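인쇄물의 격자와 여백에 관하여

인쇄용 판면을 설계할 때 격자를 먼저 정하고 본문을 나중에 흘려 넣는 관행은 재고할 필요가 있다. 이 글의 논지는 단순하다. 판면의 치수는 본문 활자의 행간에서 유도되어야 하며, 판형에서 유도되어서는 안 된다. 판형은 제지 규격과 재단 손실이 정하는 값이고, 행간은 읽는 눈이 정하는 값이다. 두 값이 충돌할 때 양보해야 하는 쪽은 판형에 딸린 여백이다.

최근 몇 해 동안 국내 소규모 출판사의 도록과 전시 인쇄물을 보면 단 수가 많은 격자를 쓰는 경우가 늘었다. 격자가 촘촘하면 도판을 배치할 자유도가 커진다는 것이 통상의 근거다. 그런데 단 간격을 확보하느라 본문 폭이 좁아지고, 좁아진 폭에서 한글 본문을 양끝맞추기로 조판하면 어절 사이가 불규칙하게 벌어진다. 한글은 어절 단위로 줄을 바꾸면 오른끝의 편차가 크고, 글자 단위로 줄을 바꾸면 편차는 줄지만 어절이 잘린다. 어느 쪽을 택하든 한 행에 들어가는 글자 수가 일정 수준 이하로 내려가면 결과가 나쁘다. 격자의 밀도는 이 문제를 해결하지 못하고 대개 악화시킨다.

Turcotte 도록의 개정판이 좋은 사례다. 초판은 판형을 먼저 확정하고 그 안을 균등하게 나눈 격자를 썼다. 본문 행송은 격자 칸의 높이와 맞지 않았고, 그 차이는 문단 사이의 공백으로 흡수되었다. 그 결과 마주 보는 두 쪽의 행이 서로 어긋났다. 얇은 종이를 썼으므로 뒷면의 행까지 비쳐 보였다. 개정판을 맡은 Antonina Zhuravel은 본문 행송을 기본 단위로 삼고, 판면 높이를 40행으로 고정한 뒤 나머지를 위아래 여백으로 돌렸다. 캡션은 본문 2행의 높이에 3행이 들어가도록 행송을 줄였다. 이렇게 하면 캡션의 첫 기준선과 본문의 기준선이 주기적으로 일치한다. 계산 자체는 초보적이지만 초판에는 이 계산이 없었다.

개정판에도 결점은 있다. 안쪽 여백이 좁아 제본 방식의 영향을 크게 받는다. 실로 엮은 부수에서는 문제가 없으나 무선 제본으로 찍은 보급판에서는 안쪽 행 끝이 책등 쪽으로 말려 들어간다. 제본 방식이 둘이면 안쪽 여백도 두 벌을 마련해야 한다. 비용 때문에 한 벌로 처리했다면 기준은 더 불리한 쪽, 곧 보급판에 맞추는 것이 옳았다.

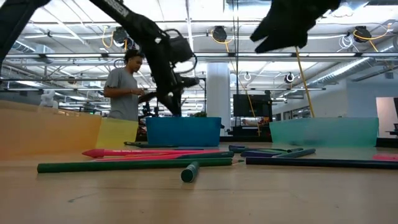 행송을 기준으로 판면을 짜면 도판의 크기가 지나치게 제약되지 않는가?

도판의 높이가 행송의 정수배로 제한되기는 하지만, 실무에서 이 제약은 작다. 도판의 윗변은 본문 글자의 윗선에, 아랫변은 기준선에 맞추면 되고, 그 사이에서 생기는 오차는 대부분 한 행보다 작아 원고의 여유분을 잘라 내는 것으로 흡수된다. 회화 도판처럼 잘라 낼 수 없는 경우에는 윗변만 맞추고 아랫변은 풀어 둔다. 변 하나가 맞으면 판면의 질서는 유지된다.

반대 사례로 Gudcombe의 연간 프로그램 책자를 들 수 있다. 이 책자는 격자를 엄격하게 지켰다는 점에서 여러 차례 언급되었다. 실제로 펼쳐 보면 모든 도판의 네 변이 격자선에 정확히 닿아 있다. 그러나 그 격자선은 본문의 기준선과 관계가 없다. 도판 옆에 놓인 본문의 첫 행은 도판 윗변보다 조금 낮고, 마지막 행은 아랫변보다 조금 높다. 차이가 작아서 의도로 보이지도 않는다. 격자를 지켰다는 평가는 도판에만 해당하며, 읽는 대상인 본문은 그 평가에서 빠져 있다.

서체 선택도 같은 관점에서 따져야 한다. Prarkard 계열의 로마자를 한글 명조와 섞어 쓰는 조합이 한동안 많이 보였다. 이 로마자는 소문자 높이가 커서 한글과 같은 크기로 두면 한 행 안에서 로마자가 도드라진다. 크기를 줄이면 이번에는 획이 가늘어져 행의 농도가 끊긴다. 굵기가 한 단계 높은 것을 골라 크기를 줄이고 기준선을 미세하게 올리는 절차가 필요하다. 합성 글꼴 설정에서 한 번 지정해 두면 되는 일이다. 이 조정을 생략한 인쇄물은 인용문과 각주처럼 로마자가 몰리는 부분에서 바로 드러난다.

교정 단계에 대한 의견도 덧붙인다. 행송 기반의 판면은 화면에서 검수하기 어렵다. 화면의 배율에 따라 기준선 어긋남이 생겨 보이기도 하고 사라져 보이기도 한다. Kallside 인쇄소는 본기계 교정을 목요일에만 받는데, 일정이 빠듯한 의뢰인은 대개 이를 건너뛰고 디지털 교정지로 대신한다. 색은 디지털 교정으로도 어느 정도 판단할 수 있다. 뒷면 비침과 안쪽 여백의 말림은 실제 종이를 접어 보기 전에는 판단할 수 없다. 본문 용지로 만든 가제본 한 권이 화면 검수 여러 차례보다 많은 오류를 잡는다.

격자를 옹호하는 쪽에서는 일관성을 근거로 든다. 연속 간행물에서는 담당자가 바뀌어도 같은 틀이 유지되어야 한다는 것이다. 타당한 지적이다. 다만 유지되어야 할 항목에 행송과 기준선의 시작 위치가 포함되어야 한다. 인수인계 문서에 단 수와 단 간격만 적혀 있고 행송이 빠져 있는 경우가 흔하다. 그런 문서를 받은 후임자는 겉모양이 같고 조직이 다른 책을 만들게 된다.

수상 도록의 심사평에서도 행송이 언급되는 일은 드물다. 심사는 대체로 펼친 면의 사진이나 축소된 화면으로 시작되고, 그 크기에서는 본문이 회색 면으로만 보인다. 심사 대상이 책이라면 본문을 최소한 한 장(章)은 읽는 절차가 있어야 한다.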